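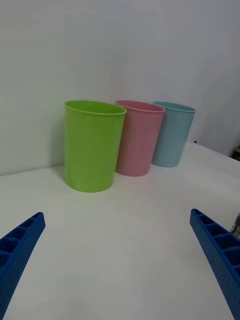

How many demonstrations should a student team record before training its first cup-stacking policy?

Plan on 300 accepted episodes for the first training run. A smaller set may be used to test the software, but it should not be used to judge the task.

Project Guide: Recording and Reviewing Demonstrations for the Cup Task
Wirkano Student Robotics Program
Revised 1/17/21

Purpose of this guide

Teams in the Wirkano program complete the cup task as their first full project in learned manipulation. The robot must place the pink cup into the green cup, then place the blue cup into the pink cup, and return to its rest position. Teams are expected to have finished the arm safety module and the teleoperation practice before they begin. Teams that have not done so should speak with the program instructor, Mārtiņš Jaunzems.

The guide covers preparation of the table, recording, review, and the first training run. It does not cover the construction of the gripper, which is described in the Hotier build notes.

Before you begin

Reserve the arm for a full session. Recording in short pieces tends to produce sets in which the lighting changes from one group of episodes to the next, and these are difficult to sort out afterward.

Each team needs one operator, one recorder, and one person at the stop button. The person at the stop button does not take on any other duty while the arm has power. Roles may be exchanged between blocks of episodes but never during a block.

Check both fingers for wear and confirm that they close evenly. Wipe the inner faces with a dry cloth. If a finger has been replaced, repeat the gripper calibration from the Hotier notes and write the date of the change in the team log.

Preparing the table

1. Clear the working area and wipe it down. Tools, cables, and drinks do not belong within reach of the arm.

2. Set the cups upright in their starting row. The green cup stands nearest the gripper, followed by pink and then blue. Cups may stand close together, and one may partly hide the next from the wrist camera. This is permitted, and the set should include episodes of this kind.

3. Move the arm to its rest position and open the gripper fully. Look at the wrist view on the monitor. The opening between the fingers should face the green cup, and all three cups should be visible at least in part.

4. Turn off automatic exposure and automatic white balance. Pale colors are the first to suffer when these are left on, and a pink cup that turns nearly white in half of the episodes will cause trouble later.

5. Save a reference view in the team folder. At the start of every later session, compare the live view with it and correct the camera mount if the two do not agree.

Recording

Episodes are recorded in blocks. Between blocks, change the starting row slightly: move it toward or away from the arm, turn its angle, or widen the gaps. Keep the order of the colors the same. Changing the order is a separate exercise and is assigned in April.

For each episode, follow this procedure:

1. The recorder announces the block and episode number and starts the recording.

2. The operator waits until the recorder says "ready" before moving.

3. The operator approaches the pink cup from above, with the fingers open, and grips it just below the rim. Do not squeeze more than is needed to lift it. These cups are light, and a firm grip bends the wall enough to change how the cup drops into the next one.

4. The operator lifts the cup clear of the others, moves it over the green cup, lowers it, and opens the fingers.

5. The same motion is repeated with the blue cup.

6. The arm returns to rest, and the recorder stops the recording.

Operators should move at a steady pace. Long pauses in the air are learned along with everything else, and a policy trained on hesitant episodes will often stop above the stack and stay there. If you need to think, finish the episode, mark it as rejected, and record another.

A cup that tips over ends the episode. Do not stand it up by hand while the recording is running. Press stop, wait for the arm to hold still, and then reset the table.

Take a break of at least five minutes after each block. Tired operators drift toward one side of the workspace without noticing it.

Reviewing the episodes

Review is done the same day, by a team member who was not the operator. Open the session in the Lavis viewer and play each episode from beginning to end. Reject an episode if any of the following applies:

A hand or sleeve enters the wrist view.
The gripper pushes a cup before gripping it.
The recording begins after the arm has started to move.
The final stack is leaning or incomplete.

Rejected episodes are moved to the rejected folder with a short note. They are not deleted - several teams have found uses for them when studying failures. Only accepted episodes count toward the total of 300.

First training run

Copy the accepted set to the Lahtinen workstation and start the standard configuration with 3000 training steps. Do not adjust the settings on the first run, even if the loss appears to level off early. The purpose of this run is to give every team the same starting point for discussion.

When training ends, test the policy from six starting rows that do not appear in the training set. Record each test, and note the point at which any failed attempt went wrong. A failure at the first grip and a failure at the second placement call for different corrections, so a success rate alone is not accepted in the report.

Submitting your work

Place the following in the team folder: the reference view, the session log, the review notes, the test recordings, and a written report of no more than 5 pages. Name the folder with the team number followed by the word "cups." Return the cups to the cabinet in the project room and power down the arm before leaving. Questions about grading should be directed to Mr. Jaunzems during posted lab hours.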